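Evaluation of the Brendeso Hand Kit for Use in the Teaching Lab

1. Purpose

The department asked for a recommendation on whether the Brendeso hand kit should replace the two-finger gripper used in the second-year manipulation course. The kit is sold through Urrego with a mounting plate, a power lead and the Plondumell control software. This report covers setup, grasp trials and upkeep. Price was outside its scope.

2. Setup

Mounting took one afternoon. The supplied plate matched our arm flange, but the cable exit faced the elbow and had to be rotated before the wrist could turn fully. Plondumell found the hand on the second attempt. The quick start guide gives the wrong default port; the correct one is in the longer manual.

3. Method

Grasps were run on a set of household objects, soft and rigid, with the approach direction fixed from above. A grasp counted as held if the object stayed in the hand for 10 seconds after lifting. Closing speed was left at the factory setting. The planned total was 500 attempts. Testing ended at 319, when the lab booking ran out.

4. Observations

Soft objects were held more reliably than small rigid ones. Most failures with rigid objects came from the thumb closing late and pushing the object away from the fingers. Delaying the fingers in software reduced this but lengthened each cycle. The wrist view was useful for checking finger placement before closure, although bright backgrounds made automatic exposure unreliable. 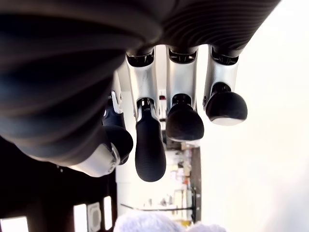
Figure 1. Wrist view of the hand, with metal finger segments and black fingertips.

5. Upkeep

Fingertips were wiped down every 20 grasps. Dust collected in the grooves and needed a brush. Replacement tips are listed by Urrego under the Pletelia name, a detail missing from the kit's parts sheet.

6. Recommendation

We recommend buying one kit for project work and keeping the two-finger gripper for the course. The thumb timing should be retested after the next Plondumell update.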